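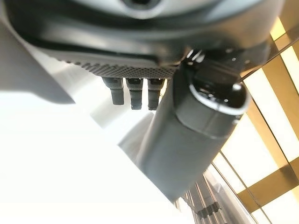

*Omia from underneath, as the wrist camera has it: housing, arm and a good deal of window.*

### The robot that learned to distrust the light

Josiane Ferrand's group has a new result out, and it concerns a robot ignoring its own camera. Omia, their test arm, is trained by copying people, and for most of the spring it copied them well until about the hour the sun got into the beams. Then it would reach with great confidence for a bright patch of nothing.

The usual cure is more data. The group had 3000 demonstrations already and no great wish to collect more, so Matilde Cardoso tried something cheaper. Her method, which goes by Belis, gives each patch of the wrist view a trust score before the arm acts on it. Glare scores low. So does the robot's own body, which takes up a surprising share of what a wrist camera sees and has never once been the thing Omia was asked to pick up.

The scores come from a small network trained on 15 hours of old recordings, with no hand labels. It learns by guessing what the view will look like a moment later, and patches it keeps guessing badly lose their vote. When too few patches are left, the arm moves a little and looks again – something the rest of us do with a hand over our eyes.

On the afternoon runs, the grasp rate rose to 97 percent, with the blinds up throughout. Morning runs didn't change, and Cardoso counts that as good news. The cost is speed: a careful Omia takes 4 seconds longer per pick, and visitors tend to assume it has crashed.

Shiny objects are still a problem. Abílio Patrício put a steel ladle in the test set in May and has been asked, politely, to take it out. He has declined. Code and recordings will go up once Inês Gouveia finishes renaming the folders.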